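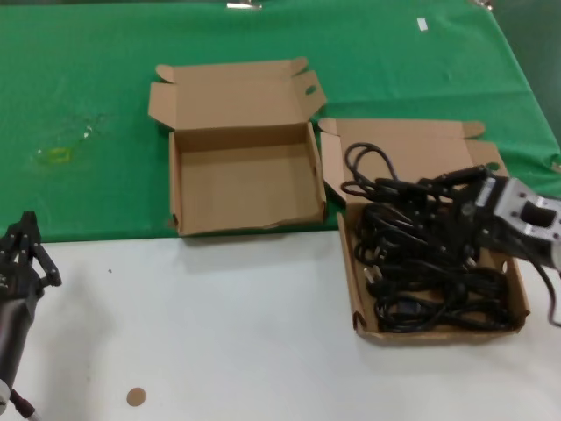

Two of the mailer boxes on a table at the Mabuza centre, one empty and one filled with black cables.

Cable library opens at Mabuza centre, but will anyone borrow a lead?

A scheme that promises to put unwanted electrical cables back into use has opened at the Mabuza community centre in Stoltside, with a grant of 3,000 pounds behind it and a great many cardboard boxes in front of it.

The Stoltside Cable Library takes in spare leads, sorts them and lends or gives them to residents who need one. It runs from the centre's back room every afternoon until five o'clock. Its organisers say it will save households money and keep copper and plastic out of the bin. On the evidence of its first weeks, it has been much better at the taking in than at the giving out.

Figures handed to this site by the organisers show that 965 cables had been left at the centre by the end of November. Of those, 298 had been tested and labelled. Five had gone out to borrowers.

Selamawit Mamo, who wrote the bid for the money, said the last number was the wrong one to look at.

"We opened the doors to donations first, on purpose, and we've only just started telling people they can come and take things," she said. "You can't lend out what you haven't got. Ask me again in the spring and it'll be a different story."

That may be so. But the leaflet put through doors across Stoltside in the autumn did mention borrowing, in fairly large type, and it also said that "most common leads" would be ready on the first afternoon. They were not. Two residents who spoke to us said they had gone in for an ordinary printer cable and been asked to come back.

The method is simple enough. Cables arrive in carrier bags and are tipped into shallow brown cardboard boxes with fold-back lids and handle holes in the side flaps. Someone then takes a full box, untangles what is in it, and moves each cable into an empty one once it has been identified. Anything with a damaged plug or a split in the covering is put aside for recycling.

It is the untangling that takes the time. Black leads all look much alike once they have been in a heap together, and a box of them tends to come out as one lump. Efe Anozie, who spends several afternoons a week on the sorting, said a single box could take him anything from twenty minutes to most of a session, depending on how it had been packed.

"People wind them round each other to be tidy, which is kind of them, and then I can't get them apart," he said. "The best donor we've had brought hers with a bread bag tie on each one. I'd like everybody to do that. I don't suppose they will."

He has asked for the leaflet to be reprinted with a line about tying each cable separately. Ms Mamo said there were still plenty of the old ones left and she did not want to waste them.

Where the grant has gone is also worth a look. According to the budget, the largest single item was a tester and a set of adaptors to go with it. After that came the leaflets, the hire of the back room, and a catalogue put together by Flakitz, a small web firm with an office above the bakery in Stoltside. The catalogue is meant to let residents check from home whether a lead is in stock. When we tried it, it listed a good number of items under "other, black" and one under "see Efe".

Palesa Maluleke of Flakitz said the catalogue worked as it had been ordered, and that the entries were up to whoever typed them in.

"We gave them a box for the type of connector, a box for the length and a box for notes," she said. "If it all goes in the notes, the search won't find it. I've offered to go in and show people, and that offer's still open."

The boxes themselves cost nothing. They came from Pesetti, the homewares shop on the main road, which had been flattening them for collection. Some were already past their best when they arrived, and Mr Anozie said the fuller ones were starting to give at the bottom when lifted. He would like plastic crates. There is no money left for plastic crates.

A more awkward question is whether Stoltside needs a cable library at all. Most homes that want a spare lead have a drawer with several in it, and those that don't can usually find one for the price of a sandwich. The scheme's answer is that the drawer is exactly the trouble, with each household holding on to a dozen leads it can't name and then buying a new one anyway. It is a fair point, though it goes further towards explaining why so many have been handed in than why anyone would walk to the centre to fetch one out.

Khanyisile Engelbrecht, who lives opposite, has done both. She dropped off two bags of old leads in the first week and went back later looking for a power cable for a radio.

"They did find me one in the end, and they were very nice about it," she said. "I'm fairly sure it was mine."

She has kept it, and said she would take it back if somebody asked.

Nobody is likely to for a while. The lending rules allow a borrower to keep a cable for as long as it is in use, with no deposit and no return date. Ms Mamo said fines would put people off. It does leave some doubt over what separates a library of this sort from a free table, and the people who run the free table at the other end of the same building have raised it themselves.

Gerrit Zulu, who looks after bookings at the centre, was guarded when asked how the arrangement was going. The back room is also wanted by a sewing class and a chess group, and he said both had found boxes stacked where they expected chairs.

"It's a good idea and I've said so," he said. "But it was put to me as a cupboard's worth. It's a bit more than a cupboard's worth now. I've asked for it to be kept to one wall, and I'd like to see the wall."

He said the booking would be looked at again before it was renewed, and that he had not made his mind up either way.

What becomes of the leads that fail the test is less clear than it might be. The grant bid said they would go to "a specialist recycler". No recycler has yet been chosen, and for the moment they are being kept in bags under the stairs. Ms Mamo said she had asked for prices from two firms and that one of them would pay a small amount for the copper, provided the load was big enough to be worth the trip. She did not yet know how big that was.

Nor has anyone said what counts as success. The bid talks of "getting cables moving again" and of "a more joined-up approach to leads", but sets no target for how many should be lent, or by when. A report on the first six months is due to be sent to the funders, and Ms Mamo said it would include stories from borrowers as well as numbers. With five borrowers so far, there should be room for all of them.

For now the organisers have stopped taking in phone chargers, of which they say they have more than they could ever shift. They are still keen to have longer mains leads, extension leads in good order and anything for older printers. Donors are asked to bring cables clean and dry, and to leave them with a person at the desk and not outside the door.

Residents who want to borrow are advised to bring along the thing they need the lead for, if it can be carried, or a clear picture of the socket if it can't. Mr Anozie said a description over the phone was seldom enough.

A drop-in untangling session is planned for the back room at two o'clock on a date to be agreed with the sewing class. Tea will be provided. Those coming are asked to bring their own ties.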